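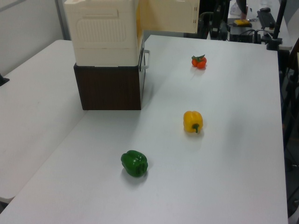 Green pepper, yellow pepper and a few cherry tomatoes on the table.

Makeup sponge and powder puff tips, the quick version

Wrote most of this standing at the bathroom sink so forgive the order. I get asked about sponges more than anything else I post, and the answers are scattered over a bunch of old comments. Putting them in one place.

Washing a sponge

Wash it more than you think. Liquid foundation every day = wash every other day, minimum. Cream blush only, you can stretch it a bit.

Bar soap beats liquid for this. Plain unscented white bar, the cheap kind. Wet the sponge till it's full size, rub it on the bar, squeeze, rub, squeeze. Don't twist. Twisting is how you get the little tears near the tip and once there's one tear there's five.

Lukewarm water. Rinse until the water runs clear, then rinse one more time. Soap left inside dries stiff and then your foundation goes on streaky and you blame the foundation. (I did this for a whole winter.)

Stains that won't budge: a drop of dish soap and a drop of olive oil in your palm, mush the sponge around in it, leave it 2 minutes, then back to the bar. Long wear foundation needs this. So does anything waterproof.

A sponge that still looks a bit orange after all that is fine. Stained and dirty are different. Smells funny, has black specks inside, crumbles when you pinch it: trash.

Microwave method? You see it everywhere. Cup of soapy water, sponge fully under. I don't do it any more. Never with a dry sponge, ever, it will scorch. And the cup comes out way hotter than it looks.

Drying

This is the part people skip. Never back in the makeup bag damp. Never in the plastic egg it came in, unless the egg has real holes, and even then I leave the lid off.

What I use: a small whisk. Balloon whisk from the dollar bin, pull two wires apart, pop the sponge inside, hang it off a hook. Air all the way round. Looks dumb, works great.

Puffs dry slower than sponges. Press them in a towel first, then stand them on edge against the backsplash. Flat on the counter and the underside is still wet at bedtime. The ribbon on a velour puff is handy here, loop it over the faucet handle.

No hair dryer on hot. Cool setting is okay if you're in a rush.

Powder puffs

Velour ones shed the first time. Wash before you use it, not after, or you'll have fuzz all over your chin. Xuelian Tang emailed me a trick for this, lint roller on the puff once it's dry, just a light pass. Tried it, keeping it.

Fold the puff in half like a taco, load the powder, then rub the two halves together so it works into the pile. Press, roll, lift. Don't swipe. Under the eyes use the folded edge or one of the small triangle puffs.

Flat shiny puff that won't pick up powder any more? Wash it, let it dry, then brush the surface with a clean old toothbrush. Gets you another month or so.

Damp or dry?

Damp for liquid and cream. Dry for powder. People mix these up and get patches.

Damp means squeezed out hard in your hand, then squeezed again inside a towel or a paper towel. If a drop comes out when you press it, too wet. Your foundation will go sheer and then slide off by lunch.

Setting spray on the sponge in place of water: nice for a night out, waste of spray on a regular morning. Also makes the sponge tacky so wash it same day.

Put the foundation on the back of your hand or a little plate, not straight on the sponge. Sponge drinks it. You'll go thru a bottle twice as fast.

Which ones

I buy the Moges teardrop, the plain one with the flat side. It gets big when wet and it's soft enough for under the eye. The Gasau one is denser, better for heavy coverage, but I find it bouncy in a bad way and it took forever to rinse. Keep it for body makeup.

For puffs, the Brarnden velour in the bigger size. The small one is cute, doesn't cover much.

Vasylyna Kushnir asked in the comments if drugstore multi packs are worth it. Yes for travel and for trying out a shape. They tear quicker. Look for one with no visible seam, the seam leaves a line.

Storing them

One drawer, one open tray. Not a zip pouch. I have a shallow Bandwood tray that was meant for pens and it fits sponges in one row and puffs in the other. Paper towel underneath, swap it whenever it looks grubby.

Keep the clean spares away from the used ones. Sounds obvious. Wasn't obvious to me, I had a jar of mixed ones and could never remember.

Write the month on the bottom of the box when you open a new one. August on the lid means by November it's gone. Three months is my limit for sponges, puffs I let go longer if they wash up nice.

Travel: a clean contact lens case is too small, don't bother, I tried. A metal mint tin with a few holes punched in the lid is good. Punch from the inside out so the sharp bits aren't facing the sponge. File them down a little.

Old sponges

Don't toss them all straight off. Cut one in half and use it for:
shoe polish in the creases
dabbing paint on a scuffed baseboard
propping up a nail polish bottle so it doesnt tip
getting dust off the lip of a compact

Mark it with a pen so it doesn't end up back on your face.

Oh and the mirror. If you get foundation specks on it from bouncing too hard, cotton pad with micellar water, then a dry one. Window spray just smears it.

Nails: short ones are better for the squeezing. If yours are long use the flat of your fingers, Aušra Jaunzems wrote in that she'd poked clean through two sponges in one week.

More on brush soap next time, and the lash curler pads, which I keep forgetting. Questions in the comments, I read them in the evening mostly.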